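Cundeck Household Advice
Home Tips: Keeping Household Matters Off Public Pages
Updated Mar 1, 2024

Many homes now have at least one member with a public social media page, whether for a small business, a hobby, or a growing number of followers. The tips on this page are intended for those households. They were prepared by Maeve Nic Giolla of the Home and Family desk, following a survey of readers in November. Of the 498 households that replied, 38 reported a disagreement at home over something one member had posted.

Agree on the rules first

Set aside one evening for every member of the household to say what may and may not be posted. Write the rules on a single sheet and keep it where bills and school notices are kept. Children who are old enough to read should be given the chance to add a rule of their own.

Money, health, school results, and arguments between relatives should be left off public pages unless every person involved has agreed. A post written to a few friends can be copied and passed along within minutes, and a later apology seldom travels as far as the first remark.

Choose a place for filming and photographs

Select one corner or one wall of the home and use it for all public posts. Before each session, clear away:

Letters, parcels, and prescription labels
School uniforms and sports shirts with a name or crest
Calendars and appointment cards
Spare keys

Windows that show a street sign or a well-known building should be covered. Household members who do not wish to be heard should be told before recording begins -- a short knock on the door is enough.
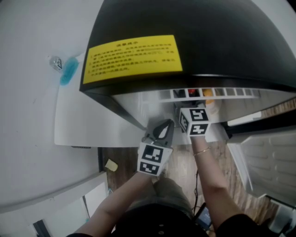
Who should answer unkind comments on a family member's page?

The owner of the page should answer, or leave the comment unanswered. Relatives who reply on the owner's behalf often lengthen the dispute, and their own pages may then attract the same attention. Threats should be saved as screenshots, with the time showing, and reported to the site and to the police.

Wait before posting in anger

A draft written while upset should be kept for two hours and then read aloud to another adult in the home. If it names a neighbor, an employer, or a former partner, keep it until the next day. Readers in the Ollska area told us that they write such drafts on paper, and several said that most of them went into the recycling.

Look after the account itself

Use a separate email address for the public page. Turn on two-step sign-in, and store the backup codes with the household papers. Location tags should be switched off on every phone in the home, including phones handed down to children. When a babysitter, cleaner, or lodger is present, ask permission before recording and respect a refusal.

Paid posts and gifts sent by firms should be entered in the household accounts in the month they arrive. Keep the packing slip.

Related pages: Storing Family Papers (Palamarchuk branch leaflet); Phones at the Dinner Table; The Ferkico Weekly Planner -- How to Fill It In.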